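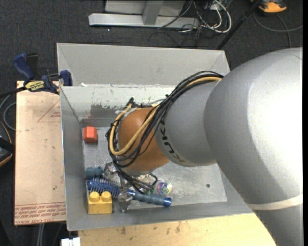
*KUKA arm over the metal bin, fingertips down by the handle of the hairbrush.*

## Shop tips: comparing grippers on a bin

We've been swapping grippers all week, the Fjeld two-finger against the Rultness, and I'm having a great time with it! A few things worth passing on if you're setting up your own bin test.

- **Clamp the bin.** A bar clamp at the corner is plenty. Without one, every bump against the wall shifts your floor and you're comparing nothing.
- **Mix your objects.** A round hairbrush is a terrific test piece (bristles at one end, smooth handle at the other), and a clear ball will find any weakness in your fingertips. Toy blocks are good for warming up.
- **Leave slack at the wrist.** Bundle the cables, tie them, and let them loop wide around the joint. Turn the wrist through its full range by hand-jog before the first pick – Kiyoshi Ishida saved us a connector that way.
- **Run the same number of picks.** We do 112 per gripper, same objects, same starting spots. Chalk marks help.
- **Start slow.** The Predine controller lets us cap speed at 70 mm per second for the first passes, and I love it for that.
- **Don't repaint a scuffed bin.** Dull metal throws less glare at the camera than fresh gloss.

So far the Fjeld is ahead on handles and the Rultness on anything round. Birger Hedlund wants softer pads on both, and those go on next.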